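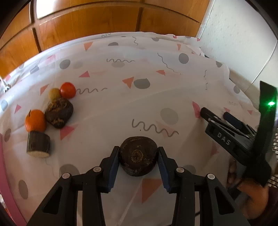
Honeo在中期稿的批注里问,既然旧窖的温度已经稳住,为什么失重率仍按湿度分组报告,能不能并成一个总数。这一点在本期报告的数据处理部分作了答复,简单说,两间窖室的温度曲线基本重合,湿度曲线相差很大,并成一个总数之后,改造前后的差别就看不出来了。分组表予以保留,另在附表一末行增列合计值,供不需要细看分组的读者使用。

根茎类蔬菜旧窖贮藏改造项目进展报告
提交对象:Honeo
执行单位:Jerton贮藏试验站
报告截止日期:2021年6月30日

一、本期工作范围

本期报告覆盖去年December批次,即12月入窖批次,从入窖到清窖的全过程,以及清窖之后的设备检查、数据整理和下一贮藏季的准备。项目任务书规定的内容有:旧窖墙体和地面的防潮处理,加湿与通风系统的安装调试,一个完整贮藏季的对比观测,以及操作规程的编写。前两项已经完成,第三项的现场部分已经完成、分析部分尚在进行,第四项有初稿。

试验用窖建于1894年,砖砌拱顶,半地下式,原用途为酒类存放。窖体结构在立项前做过一次评估,结论是承重没有问题,主要缺陷是北墙返潮和通风口堵塞。窖内分隔为2间,南室作为对照,维持原有的自然通风和人工洒水;北室安装新系统。两室面积接近,层高一致,门朝同一条走廊。

二、土建与防潮

北墙原有抹灰层为后期修补时所加,水泥含量高,与砖体结合不良,已经大面积空鼓。施工中将其全部剔除,露出原砖后静置干燥,再用石灰砂浆重新勾缝和抹面。原方案拟在抹面中掺防水剂,经与Plurkora讨论后取消。该处返潮来自墙外填土的横向渗水,内侧封闭只会把水分推到更高的位置。改为在墙外开沟,铺设砾石和排水管,管道出口接到坡下的旧水渠。

排水沟的开挖比计划晚。延误的原因是沟线与一段未标在图上的旧陶管相交,陶管已废弃,但需确认上游无来水后才能截断。确认工作由Jerton自行完成,没有产生额外费用。

地面保留夯土,没有浇筑混凝土。夯土地面对窖内湿度有缓冲作用,这一判断在任务书评审时有不同意见,本期观测的数据对该问题有部分参考价值,见第五节。货架下方铺设了一层粗砂,并留出检查通道。通道宽度按手推车的轮距确定,转角处略有不足,满载时需要倒一次车,规程初稿中已注明。

三、通风与加湿系统

系统由进风管、混风箱、雾化加湿单元和排风口组成,控制部分由Plurkora提供。设计相对湿度不低于90%,控制逻辑为:室外空气的露点低于窖内设定值时减少进风,优先内循环;室外温度低于窖内且露点合适时加大进风,同时开启加湿补偿。

调试阶段出现过以下问题。

加湿单元最初布置在混风箱下游,水雾在弯头处凝结,沿管壁流到最近的一组货架顶部。将单元移到弯头之后的直管段,并在弯头最低点加装排水嘴,凝水现象消失。管道保温层在拆装中有一处破损,已修补。

湿度探头在接近饱和的环境中漂移。入窖后不久,北室靠近排风口的探头读数连续偏高,与手持仪表比对后确认为探头本身的问题。更换同型号探头后,漂移仍然出现,只是时间推迟。现行做法是定期将探头取出,在走廊静置后用盐溶液法校核,校核记录附在日志中。Plurkora建议下一季改用带加热功能的探头,报价已收到,费用可由设备余款承担,拟请Honeo在批复本报告时一并确认。

排风口的百叶在大风天气中发出声响,并有瞬时倒灌。加装重力式止回片后倒灌停止。声响仍有,不影响运行。

加湿用水取自站内水井。井水硬度偏高,雾化片结垢较快,目前靠拆下浸泡处理。是否加装软水装置,需要结合下一季的用水量再定,本期暂不提出追加申请。

四、入窖与日常管理

供试材料由Santoro合作社提供,包括甜菜根、胡萝卜、根芹和黑萝卜,每室入窖约700千克。同一品种两室取自同一地块,采收、装筐、运输条件相同。入窖前不水洗,只去除松散泥土和叶片,叶柄保留短茬。带有机械损伤的个体在装筐时剔出,剔出部分另行登记,不计入失重统计的基数。

装筐方式上,甜菜根和根芹用敞口木筐直接码放,胡萝卜层间填湿砂,黑萝卜分成填砂与不填砂两种处理。填砂处理的目的是检验新系统能否在不用砂的情况下达到接近的保水效果。湿砂的人工消耗大,清窖时还要逐筐倒净过筛,合作社方面对能否省去这道工序很关心。

日常管理按统一的巡查表进行。巡查内容为温度、湿度、异味、霉斑、凝水和鼠害,取样称重另有日程。取样筐在入窖时固定编号,每次称量后放回原位。巡查表在使用中改过一版,旧版没有区分表皮霉斑和切口霉斑,两者处置不同:前者一般擦拭后继续存放,后者整个剔除。改版之前的记录无法追溯区分,分析时合并处理,并在表注中说明。

鼠害一项,南室发现过啃咬痕迹,受害筐已退出统计。入口为墙角旧电缆孔,已用钢丝网和砂浆封堵。北室没有发现。

五、观测结果

以下为初步结果,完整数据和统计方法将随终期报告提交。

温度方面,两室差别很小。拱顶和覆土的热惰性足以压平室外的日间波动,北室通风系统的作用主要体现在入窖初期的降温阶段,田间热排出较快。进入稳定期之后,两条曲线基本重合,到春季回暖时又略有分开,北室回升稍慢。

湿度方面,北室在贮藏期的大部分时间维持在设计值以上,低于设计值的时段集中在出货开门和加湿单元拆洗期间。南室的湿度随洒水呈锯齿状波动,洒水之后上升快,下降也快,靠门一侧低于里侧。南室地面在洒水较多的时段出现局部泥泞,北室的夯土地面保持潮润而不积水。夯土缓冲作用的定量评估需要关闭加湿后的衰减曲线,本期只在清窖之后做过一次短时测试,当时窖内已无产品,结果不能直接代表装载状态。

失重方面,各品种北室均低于南室。差别最明显的是不填砂的黑萝卜和胡萝卜中码放在筐口的表层个体,甜菜根次之,根芹最小。根芹的修整损失受须根影响较大,称重误差也相应较大,该品种的差异暂不作结论。北室不填砂的黑萝卜与南室填砂的黑萝卜失重接近,但前者表皮光泽较差,出货分级时有一部分被归入加工用途。省去湿砂是否划算,要看鲜销与加工的价差,这部分核算由Santoro合作社提供价格后进行。

腐烂方面,结果不如失重清楚。北室的灰霉在贮藏后期有所增加,集中在混风箱正对的一组货架,推测与局部气流过湿有关。把该组货架后移并加挡板之后没有继续扩展,但当时已近清窖,处理效果不能据此判定。南室的腐烂以软腐为主,分布零散,与靠门处的温度波动没有看出对应关系。

甜菜根另做了切面观察,记录空心、环纹褪色和木质化程度。两室差异不大。入窖时个体偏大的批次木质化比例较高,这一点与贮藏条件无关,已反馈给合作社,供下一季确定采收时间时参考。

六、数据处理说明

失重率以入窖重量为基数,扣除取样移出和鼠害退出部分。腐烂个体在剔除时称重,计入腐烂损失,不计入失重。中期稿曾将两者相加列为总损耗,口径与Honeo提供的模板不同,本期已按模板拆开,中期稿中的相应表格作废。

湿度数据在探头更换前后存在台阶。处理方法是以手持仪表读数为基准,对漂移时段作线性修正,修正前后的序列同时保留。修正时段的数据不用于计算低于设计值的时长。附表一中合计值按两室入窖重量加权,不宜用来评价新系统。

七、经费

土建部分略有结余,主要来自取消防水剂和沿用原有货架。设备部分因增购探头和止回片,支出高于预算分项,但未超过允许调剂的范围。人工部分与预算一致。合作社以实物提供的供试材料不计入项目支出,其出货收入归合作社所有,与立项时的约定相同。经费明细和票据目录见附表三。

电费单独计量。北室在入窖初期耗电集中,稳定期主要为内循环风机和加湿单元。风机目前按固定转速运行,有下调余地,拟在下一季分段试验。

八、存在的问题与下一步安排

规程初稿已发给合作社试读,反馈意见集中在校核步骤过于繁琐,以及紧急停电时的处置顺序写得不清楚。停电处置一节已重写,改为先关进风阀、再检查排水、最后视停电时长决定是否人工洒水。校核步骤暂不简化,待新探头到货并试用后再定。

清窖后两室均已清扫,木筐移出晾晒,破损的挑出修补。墙面石灰层的检查发现北墙下部有轻微粉化,范围与原返潮线大体一致,原因可能是墙体内残余盐分继续析出。该处先刷除浮粉,保持通风,入窖前再检查一次,视情况补抹。墙外排水沟运行正常,出口处需要清理淤泥。

下一季拟交换两室部分处理,以排除窖室位置本身的影响。南室没有安装新系统的条件,交换仅限于填砂与不填砂的布置和码放方式。混风箱出口将加装导流板,替代现有的临时挡板,图纸由Plurkora出具,安装在入窖前完成。

需要Honeo批复的事项:使用设备余款更换湿度探头;终期报告提交时间顺延至下一季入窖之后,以便纳入价格核算结果。附表一为分组失重与腐烂数据,附表二为探头校核记录,附表三为经费明细。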